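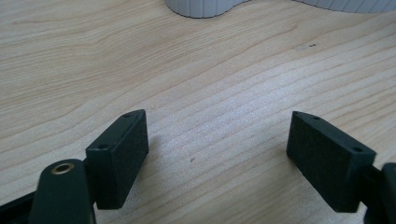
Hatchery Technician wanted - Cluncombe site

Idon Shellfish is looking for a hatchery technician, full time, to start in November or as soon after as you can get here. Oysters mostly, some clams. We supply seed to growers up and down the coast and we're behind on hiring, so please read this through and send your stuff in soon.

What you'd be doing

Feeding and checking larvae. Growing algae - bags and tanks, both. Draining, washing and refilling tanks, a lot of that. Grading seed on screens. Packing orders in the cool room. Writing down temperature and salinity every shift and telling somebody when a number looks off. Helping on the nursery floats when the tide and weather let us.

Day starts at 6:30 a.m. in spawning season, 8 a.m. the rest of the year. One weekend in 4 you're on the roster, paid extra. Night alarms are shared out between the whole crew, and you won't be on the alarm list until you've done your first two months.

You'd report to Filipa Mendes, hatchery manager. Stamatia Balaskas runs the algae room and will do most of your training.

What we need

Some experience with live animals or cultures. Hatchery, fish farm, lab, public aquarium, all fine. A degree is nice but we've hired good people without one.
Able to lift 50 lb and be on your feet on wet concrete most of the day.
Driver's license. There is no bus out to Cluncombe.
Basic spreadsheet skills.
Right to work in the US.

Good to have

Boat handling. Plumbing - any plumbing at all, PVC especially. Using a microscope and a counting slide. Spanish is handy on the packing side.

Pay and the rest

$23 to $26 an hour depending on experience. Health plan after 60 days. Two weeks paid vacation in the first year, three after that. Boots, rain gear and gloves supplied. There's a room in the staff house for up to 5 months at $361 a month, utilities included, if you are moving from away. One room only so say so early. Dogs no, sorry, the last lease change ruled them out.

About the place

The hatchery was rebuilt two years ago with a new seawater intake and a bigger larval room. Broodstock is in the old building still. We're a small crew and everybody washes tanks, including Filipa. In summer we take on seasonal help for grading and you may be asked to show new people the ropes.

How to apply

Resume and a short note, one page is plenty, to Sofia Ververidis in the office. Put job number 819 in the subject line or it will end up in the general inbox and sit there. Two references with phone numbers, at least one of them a supervisor. No cover letter templates please.

First calls are by phone, 20 minutes or so. After that a half day on site, paid, where you work alongside the crew - bring a change of clothes and lunch. We'll cover gas if you're driving more than an hour.

Applications are read as they come in and we will close the ad when the job is filled. If you applied last year for the seasonal postion you're welcome to apply again, just mention it in your note.

Questions about the staff house go to Sofia too. Questions about the work itself, call the hatchery and ask for Filipa, best after 2 p.m. when feeding is done.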